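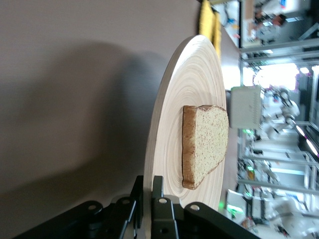
3. Serving Surfaces and Bread Storage

This section was prepared by Ewurabena Quartey and Iestyn Gethin for the Tallness shared kitchen project. It reports on how sliced bread is served and kept between meals. A round wooden plate was chosen as the standard serving surface, and a single slice on the plate was taken as one serving.

3.1 Method

Over the study period, 139 servings were recorded on a paper log. Each entry noted the time of slicing, the time of serving and the condition of the crumb and crust. Loaves were kept in one of 2 ways: in a lidded bread box, or wrapped in a cotton cloth on the counter. Plates were wiped after each use and left to dry on edge.

3.2 Results

Bread from the box kept a softer crumb but lost its crispness at the crust by the second day. Bread kept in cloth held its crust longer, although the cut face dried out and tended to crumble on serving. Residents favoured the cloth for loaves eaten within a day. Wooden plates were preferred to ceramic at breakfast — mainly for the lower noise — but several residents asked for a wider rim.

3.3 Limitations

The log was not filled in on 6 mornings in January, and those servings are excluded. Room humidity was not measured. Flavour was not scored, and comments on it appear only in Appendix B.

Draft submitted for review 2025-01-20.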